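シュシュの山
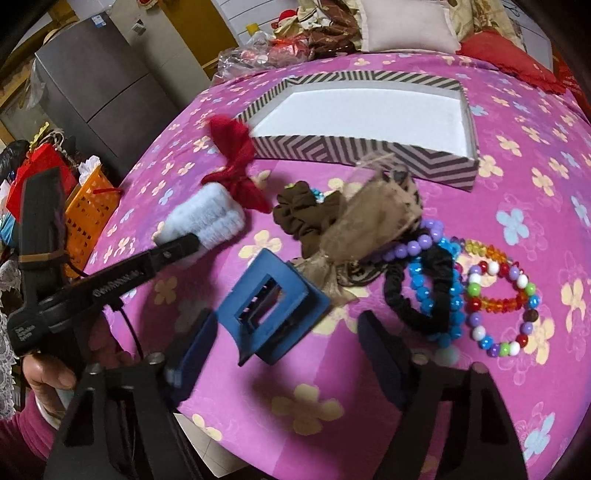 エルダルに言わせると、家事の機械なんてもう半分できたようなものらしい。床は掃くし皿も洗う、あとは時間の問題だって。じゃあ娘の髪飾りを片づけてみなさいよ、と私は言った。ベッドの上に広げたやつを、ぜんぶ箱に!

「つかむだけだろ」とエルダル。グラスヌスの試作部にいたころから、この人は何でも「だけ」なのだ。

でもね、ふわふわのシュシュは挟むとつぶれて、どこまでがシュシュなのか指先にはわからない。ビーズのブレスレットは1本持ち上げると、黒いヘアゴムまでずるずるついてくる(うちの母でもほどくのに3分かかる)。リボンの形だって崩したら娘が泣く。泣かれたら、その日の夕飯はもう無理。

というわけで賭けになった。40個入れるのに20分。負けたほうが4月まで風呂掃除。審判は隣のヴォルカンさんで、なぜかお茶を2杯も飲んでから来た。

最初のクリップはすんなり入った。エルダルの鼻がふくらむ。次がブレスレットで、箱の上まで来たところで輪がひとつ、つるっと落ちてベッドの下へ転がっていった。

「今のは数に入るのか」とヴォルカンさん。

「入りません」と娘。いつからドアのところにいたんだろう。娘はベッドの下にもぐって、なかなか出てこなかった。

コメント

セレック:うちはイヤリングでやって負けました。風呂掃除、継続中です。

カンテロ:靴下の片方を見つけてくれる機械なら今すぐ買います。

mina:続きは? エルダルさんは最後まで入れたんですか?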